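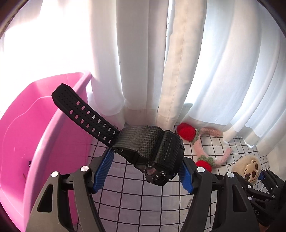 What does the Lastunard kit cost, and is it worth it if you've never collected robot data before? It's 300 dollars for the pair of grippers, and I'd say worth it as long as you're okay spending your first evening on calibration instead of the fun part.

---

Okay so a few people asked for a longer take. I've put 27 hours on these over the past couple of weeks (yes I log it, I log everything) and I have opinions!

---

The finger pads are the best thing about it. Blue, ridged, grippy without being sticky. A watch is a mean thing to pick up, all hard case and floppy strap, and it's become my go-to test for any gripper. These do fine with it if you come in from both sides of the case and don't squeeze like you're mad at it.

---

Soft toys are easier than you'd think and also kind of worse?? They forgive a sloppy grab, so you get lazy, and then you go back to something rigid and your wrist angle is all over the place. I do my hard objects first now.

---

Setup notes, for whoever needs them:

- get a grid mat, any grid mat
- check the hinge bolts before every session, mine loosened up twice
- the quick start PDF is from May and the app has changed since, so skip page 4

---

I tried the Tadwood set before this. Lighter, and nicer in the hand for long sessions, but 400 dollars and the jaws had a tiny bit of wobble I could never tune out. Sent it back. Somebody out there loves theirs, I'm sure.

---

Software is the weak spot. Prativside (the upload app) logged me out in the middle of a batch 2 nights in a row and I had to redo the whole thing. Support did write back the same day, which was nice, and told me to reinstall, which was less nice.

---

For the person asking about left-handed use: both grippers feel the same to me, and I swap hands constantly. The trigger is a little stiff for the first few days either way.

---

Next up is the Wijaya pad upgrade, if it ever ships. Will post when it gets here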